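Devham Allotments and Gardens Forum
Growing > Vegetables > Leeks going to seed in February?

31 replies, page 2

voicu_m
Hello everybody. I am Maricica, plot 73, near the lower gate. My leeks stayed in the ground all winter and now three of them are making a hard stem in the middle. I sowed them early last year, maybe too early. Should I pull all of them now or only these three? The variety is Butico, my neighbour gave me the seedlings so I have no packet.

oldspade
Pull the three and eat them this week. Slice round the hard core and throw it on the compost. The rest can stand till April if the weather stays cold.

tessa_g
I disagree with oldspade. Once a few start, the others are not far behind. I left mine last year and lost the whole row in two weeks. Lift the lot, trim the roots and heel them in somewhere shady.

oldspade
Tessa, your plot gets sun all day. The lower gate is in shade until 11 in the morning. It makes a difference.

voicu_m
Thank you both. It is true that I have shade, also a lot of water when it rains. I will lift the half which is nearest to the path and leave the other half, then I can compare. In my country we let some leeks flower on purpose, for the bees and for the seed. Does anyone here do this?

belkadi
Yes, every year. You need to leave a good number, not one or two, or the seed gets weak. Stake them well, they grow taller than you expect.

tessa_g
And they take up the bed until autumn. I would sooner buy a packet.

belkadi
A packet costs money and mine are used to this soil. Each to their own.

voicu_m
I wish to try it, I have a corner where nothing else is happy. Yesterday I cooked the three leeks with potatoes and dill, and they were sweet, only the middle was like wood. Belkadi, I will write again when I see the first flowers.

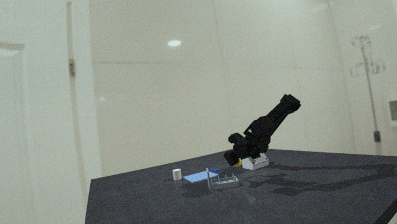 Re: Leeks going to seed in February?

oldspade
Dill with leeks, I have never tried it. How much do you put in? My wife uses thyme and I am not allowed to change it.

voicu_m
A big spoon of chopped dill for one pot, at the end, when you have already turned off the fire. If you cook it long the taste goes away. Some people add sour cream also, but then it is a different soup in my opinion.

wunora
Sorry to go back a page, but has anyone seen rust on theirs this winter? I have orange spots on the outer leaves and I am not sure if I can still plant garlic in that bed.

tessa_g
Not garlic, no. Same family, same rust. Put beans there.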